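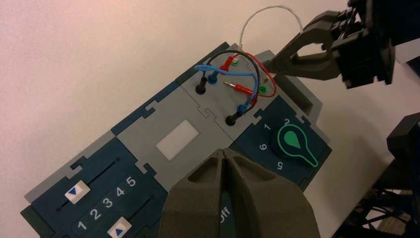

Training board with sliders and patch wires

Home Forums Coursework Library Members Log in

6 min read

Levthorpe School of Astrology — Student and Tutor Forum
Coursework > Certificate Level > Charts with an uncertain birth time

Registrar_Levthorpe
Wed 25 April

Members are advised of a change to the rules for Certificate portfolios. From the next intake, any natal chart for which the birth time is uncertain by more than 30 minutes must be submitted as an untimed chart. The Ascendant, Midheaven and house cusps are to be omitted, and the interpretation is to rest on planets, signs and aspects. The Moon may be discussed by sign only where it remains in one sign for the whole day of birth.

Portfolios already registered will be marked under the previous rules. Students who have begun work but have not registered should write to their tutor before the end of the month.

Comments on the wording are invited in this thread. Questions about an individual portfolio should be sent privately.

saturn_in_ninth

I thank the Registrar for the early notice. I wish to ask about charts drawn for noon. The Krūmiņa handbook, set reading for the second module, permits a noon chart with whole sign houses counted from the Sun. Would such a chart be considered untimed for the purposes of the new rule, or does the omission of house cusps exclude it?

Registrar_Levthorpe

Solar houses are permitted, provided that they are labeled as such at the head of the interpretation. They do not depend on the birth time. The wording will be amended to make this clear.

mercury_desk

I must register an objection. A threshold of 30 minutes is generous in some cases and severe in others. Where the Ascendant falls in the middle of a sign of long ascension, an uncertainty of 40 minutes may leave the rising sign unchanged. Where it falls at the end of a sign, an uncertainty of five minutes may alter it. A rule expressed in minutes of clock time therefore measures the wrong thing. I would propose that the student be required to show that the rising sign is the same at both ends of the stated interval, and that no fixed figure be given.

O. Mohamedi (tutor)

I have marked Certificate portfolios for a number of years and I support the rule as drafted. The previous poster is correct about ascension. The difficulty is that first-year students have, for the most part, not yet studied it. Under the present arrangement I receive work in which the birth time is given as "early evening, according to an aunt" and the student proceeds to interpret Neptune on the seventh house cusp to the minute of arc. A plain limit can be applied by everyone on the first day of the course.

Students who wish to go further may attach a supplementary note of up to 200 words on how the angles would differ across the interval. I give credit for such notes and will continue to do so.

Oduor Mohamedi

mercury_desk

With respect to Mr. Mohamedi, the example he gives would fail under my proposal as well. "Early evening" cannot be shown to produce a single rising sign in most latitudes. I do accept that the test should be simple. Comparing two charts is a simple operation.

tenth_house_tenant

May I ask how rectified charts are to be treated? I have spent the winter rectifying my mother's chart by the Havov method, with secondary progressions and a list of dated life events, and I arrived at a time that I consider sound. Her own recollection is only that she was born before breakfast. It would be disappointing to have the work set aside.

O. Mohamedi (tutor)

Rectification is taught and examined at Diploma level. At Certificate level a rectified time has always been treated as an uncertain time, and I would expect that to remain so. This is no judgment on the work itself. I would encourage the member to keep the list of events carefully, with sources, and to present it in the Diploma year.

Registrar_Levthorpe

Mr. Mohamedi's reading is confirmed. Rectified times are not accepted at Certificate level.

old_almanac

A practical observation. Gomuslow, the charting program most of us use, does not have a setting for an untimed chart in the version on the school's machines. If the time field is left blank it inserts midnight without comment and prints a full set of Placidus cusps. I have seen at least one portfolio in which the student believed the chart was untimed and then described an Ascendant. I would suggest that the guidance include instructions for suppressing the houses: Chart, then Display, then clear the boxes for Angles and Cusps. The aspect list must be changed separately, or aspects to the Midheaven will remain in it.

saturn_in_ninth

I can confirm this. The Part of Fortune also remains unless it is switched off, and it is computed from the Ascendant. The manual runs to 263 pages and I could find no mention of the matter.

lunar_clerk

I would add a word on the Moon. The draft permits discussion of the Moon by sign when it does not change sign that day, but it is silent on lunar aspects. The Moon travels 12 degrees or more in a day, so with the orb of 3 degrees allowed in the first module, an aspect present at noon may be absent in the morning. Should these be omitted altogether?

mercury_desk

I would say that they should be omitted. It is a further example of clock time being a poor guide. An uncertainty of an hour has almost no effect on the Moon and a considerable effect on the angles, yet under this rule both are treated alike.

O. Mohamedi (tutor)

Here I agree with mercury_desk in part. For a chart with no time at all, lunar aspects should be left out. For a chart with a stated interval of an hour or two, I see no harm in including them where they hold at both ends. I would ask the Registrar to consider a sentence to that effect.

Registrar_Levthorpe

The following points have been noted from the discussion and will be placed before the Board of Studies:

1. Solar houses permitted if labeled.
2. Lunar aspects permitted only where they hold throughout the stated interval.
3. Gomuslow display settings to be printed as an appendix.
4. The proposal by mercury_desk for a test by rising sign in place of a fixed limit.

The fixed limit of 30 minutes stands unless the Board decides otherwise. The rule will be reviewed in December.

tenth_house_tenant

Thank you. I will submit my brother's chart instead, as his time is on the hospital card. He has Mars exactly rising and is unlikely to enjoy the result.

old_almanac

Please check whether the card gives standard time or daylight time. The older ones in our county do not say.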